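How I fold a throw on the bed (and get the bedspread flat first)

Grirnden House blog, posted Jan 10, 2024

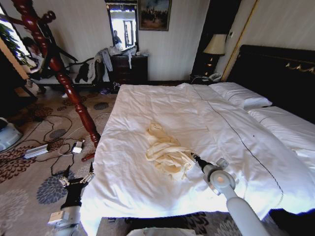 Thulani Fourie reckons you should always do the bedspread first and the throw second, and that folding a throw on top of a wrinkled bed is just making two jobs out of one. Fair call! I've done it both ways for years and I'll admit the bed comes up neater Thulani's way, but my bedroom is short on floor space and the bed is the only surface big enough to fold on. So I fold first, park the throw on a chair, and then go at the bedspread.

I've got a soft spot for a white bed with one bit of colour on it. A creamy yellow is my favourite, as it's warm without shouting, and it looks lovely against a dark headboard. The trouble is that a light throw never stays where you put it. You sit down to pull your socks on and the whole thing ends up in a twist in the middle of the bed.

What you need

A clear bed, a throw, and a lint roller if you share your house with a cat (I do, he's called Dredley, he's enormous). Give yourself 7 minutes the first time.

Finding the corners

Don't try to smooth a heap from the top. Pinch any bit of edge you can find and follow it along with your other hand until you hit a corner. Hang on to that corner, keep going along the short side, and you'll come to its mate. Now you've got both hands full, so give it one good shake out over the bed and let it drop.

If your throw has a fringe, comb it out with your fingers now while it's lying flat. Mine knots if I leave it, and then I'm sitting there on a Sunday-ish sort of morning picking at it with a crochet hook, which is nobody's idea of a good time.

The fold

Bring one long side over to meet the other. Smooth from the fold out to the edges with your forearm (much quicker than patting at it with your palms). Then fold it lengthwise again, so you've got a long strip. I aim for 38 cm wide on a queen bed. My sister goes skinnier and hers looks like a scarf, but she's happy with it.

Pick the strip up by its middle, drape it over the back of a chair and forget it for a minute.

The bedspread

Take the pillows off! I skipped this for ages and could never work out why the top end was always rumpled. Stand at the foot, grab the hem with your hands wide apart, lift, and snap it down so a bit of air gets under. Then walk up each side and tug the overhang straight. Check it's hanging the same on both sides before you start fussing with the small creases.

For stubborn wrinkles I use a spray bottle of plain water, a light mist from arm's length, and then smooth from the centre out. Don't soak it. Leave it to dry before anything goes back on top.

Pillows go back next, plumped from the short ends, seams to the headboard.

Putting the throw back

Lay the strip across the bottom third of the bed and let it hang over each side. I leave around 18 cm between the throw and the foot edge. If you like a more relaxed look, skip the strip altogether, hold the throw by its centre, let it fall into loose folds and set it down on one corner.

I redo mine in June with a heavier wool one when the nights get properly cold, and I fold that one in three or it's too bulky to sit flat. Give the wool one a good airing on the line beforehand if it's been in the cupboard all summer.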